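Gramo Arm Station, Kitchen Counter Setup
Pre-Run Safety Checklist, with comments from the April walkthrough
Prukanstead Robotics Club, dish-sorting project

Please go through the whole list before the arm is powered, even if you were the last one to use it and are quite sure you left everything just so. Mark each line OK, FIX or N/A, and write something in the comments if you mark FIX. A lonely FIX with no note is very hard for the next pair of students to act on, and they will end up asking you about it in the hallway.

PART A. PEOPLE AND SPACE

1. Two club members present, one on the keyboard and one on the stop button. OK
Comment: Lovely work on this one all month. Do remember that the stop button person shouldn't be typing up notes at the same time, tempting as it is when a run is going smoothly.

2. Long hair tied back, sleeves pushed up, lanyards off. FIX
Comment: Two lanyards were still on at the start. There is a hook by the door for them now, so please use it!

3. Floor tape visible and the walkway clear. OK
Comment: The tape is curling a bit at one corner. Still fine for April, but let's redo it before visitors come.

4. Stop button pressed and released once as a test, with the arm at rest. OK

PART B. COUNTER AND BASIN

5. Only the items for today's task are within reach of the arm. OK
Comment: The task was the purple bowl in the basin and the light blue cup on the counter. Phones, water bottles and snacks go on the back table, please, and yes, that includes the mentors' coffee.

6. No glass or ceramic in the work area. OK
Comment: We are staying with plastic until the grip force numbers settle down. I know the Jatedeo team would love to try a real mug, and we will get there.

7. Basin rim checked against the approach path. FIX
Comment: The rim is metal and it curves, and our saved path treats it as though it were flat. The fingers need more room coming in over the edge. Please raise the approach point by 2 cm and run it once at low speed before anyone tries the full pick.

8. Cup standing upright, away from the path to the bowl. FIX
Comment: The cup was close beside the basin, which is the right place for the second half of the task but a little snug for the first half. If you are only practicing the bowl, move it farther along the counter. If you are doing both, teach the bowl pick so that the elbow swings toward the wall side, and go slowly, slowly, slowly.

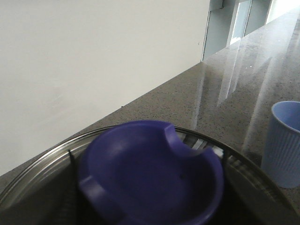

Written up by the Faculty Advisor and Safety Lead, Prukanstead Robotics Club

9. Reflections checked in the wrist view. FIX
Comment: I want to spend a minute on this one, as it caught two groups out. The countertop is polished and picks up long pale streaks from the windows, and the basin rim throws bright highlights of its own. The color filter copes nicely with the purple, but the cup is a much paler color and I would not trust the filter with it near a streak. Lower the exposure first, then look at the mask, and only then move the arm. Please don't fix it by widening the color range. We tried that in the fall and spent a whole afternoon chasing the windows.

10. Grip point chosen and written down. OK
Comment: The bowl has a notch on one side of its rim and a flattened ledge on the other, so it matters a great deal which way it is turned. The Wattanapong team has been picking on the plain curved part of the rim, and I like that very much. Whatever you choose, put it in the log with a little sketch.

PART C. ARM AND CABLES

11. Wrist bolts snug, finger pads seated, no cracks in printed parts. OK
Comment: One finger pad is getting shiny. Spares are in the top drawer, in the bag marked Gramo.

12. Cable has slack through the full wrist turn. OK
Comment: Turn the wrist by hand with the power off. It takes a moment and saves a connector.

13. Speed limit set to practice mode. FIX
Comment: It had been left at the demo setting. I am not cross, but I would like this to be the last time I write it. Practice mode is the default for everybody, mentors included.

BEFORE YOU RUN AGAIN

Items 2, 7, 8, 9 and 13 need to be cleared and initialed. Numbers 7 and 13 have to be done before the arm is powered for anything other than the low-speed test, and for that test 13 comes first. The rest can be sorted out during setup. Keep the finished sheet in the binder by the keyboard and start a fresh one for each session. If something feels wrong and it isn't on this list, press stop, and write it on the back so it can be added.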